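From: Roswitha Bachmann
To: Plolthorpe neighbors list
Subject: Re: [Plolthorpe] Keeping track of an elderly parent's refills

On the list, Indira Kulkarni wrote:
> My father is on several prescriptions now and each one runs out at a
> different time. I was at the pharmacy four times in July. Is there a way
> to get them all on one date?

Indira, yes. Ask the pharmacy for refill synchronization. They pick one pickup date and give a short fill on the others until everything lines up. It took two months for my mother. Check the copay on the short fills before you agree, as her plan charged full price on one of them and I had to call to get $19 back.

Ask the doctor's office for 90-day prescriptions at the same visit. They won't do it for everything. Call in at least 10 days ahead if the plan uses mail order.

At home we keep the daily things out on the desk and the spare bottles in a closet. An upright organizer with a slot for each thing has worked better than a drawer. 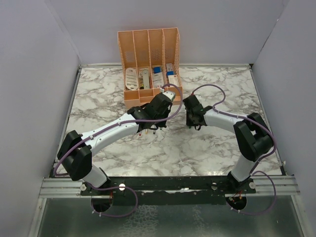 Padmavathi Krishnan wrote to me off list that her pharmacy dropped the synced date when one dose changed, and she had to set it up again from the start. So call after any change and ask what date they have on file.

I also keep a one-page list with the drug name, dose, prescriber and next refill. One copy goes in her purse. I can send the blank page to anyone who wants it.

Roswitha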